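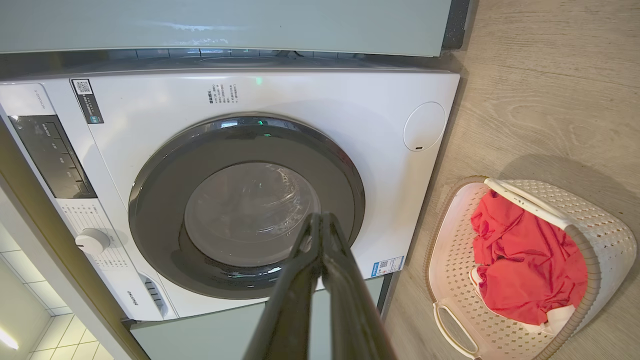 Course notes, Unit 6: Site visit to the Nerner home robotics demonstration

These notes go with the March visit to the Calloway building. Read them before you write your visit report. They cover what was shown, the terms used by the staff, and the points that will come up again in Unit 7.

1. The setting

Nerner uses a set of furnished rooms as its demonstration space. The one we spent the most time in has a front-loading washer built in between sage-green cabinet panels, with a light wood-grain floor. The laundry task starts with clothes in a white plastic basket on the floor beside the machine. The task is finished when the clothes are in the drum, the door is latched and a program has been chosen on the round knob.

The arm carries a two-fingered gripper and a small camera at the wrist. Students who only know factory cells should note that there is no fence and no fixture holding the work in place. The basket may be moved between runs.

2. Breaking the task into steps

Esben Bech, who led the demonstration, splits the task as follows:

Find the door and its edge.
Open the door past 90 degrees.
Find the basket and pick one item.
Carry the item to the drum and let go inside it.
Repeat until the basket reads as empty.
Close the door and push until it latches.
Turn the knob to the chosen program.

Each step has its own test for success. If a test fails, the robot goes back to the start of that step and tries again, up to 3 times. After that it stops and waits for a person.

3. The wrist camera

A camera at the wrist moves with the gripper, so the fingers stay in the same part of the view and the room swings around them. A washer may show up slanted or sideways, and the software has to find the door at any angle. Printed labels and brand names turn with it.

The door is a hard object for vision. Tinted glass gives reflections, and the curved drum shows through behind it. The depth reading on the glass can jump between the two surfaces. Nerner's planner, called Brultadness, ignores depth inside the ring and fits a circle to the ring itself. Expect a short question on this in Unit 7.

4. Picking up cloth

A crumpled garment has no fixed shape, so there is no stored model to match. The planner looks for a raised fold and closes the fingers across it. Two faults are common. The fingers may close on nothing, or they may lift two items that are tangled together. The second fault is allowed in this task, as both items are going to the same place. It would not be allowed in a sorting task.

A long sleeve can also hang out of the drum after release. The check before closing the door looks for cloth across the lower part of the opening.

5. Figures given during the talk

Training runs recorded for the full task: 700
Runs kept after review: 650
Runs dropped: 50

Most of the dropped runs had a camera fault or a missing force log – failed picks were kept on purpose, so that the planner has examples of them.

6. For your report

Write two pages. Choose one step from section 2 and describe how its success test could give a wrong answer. Say which sensor you would add or move, and what it would cost in time per run. You may compare it with the drawer task from the Mirkmont handout in Unit 4.

Sketches may be drawn by hand. Put your lab group number on the first page.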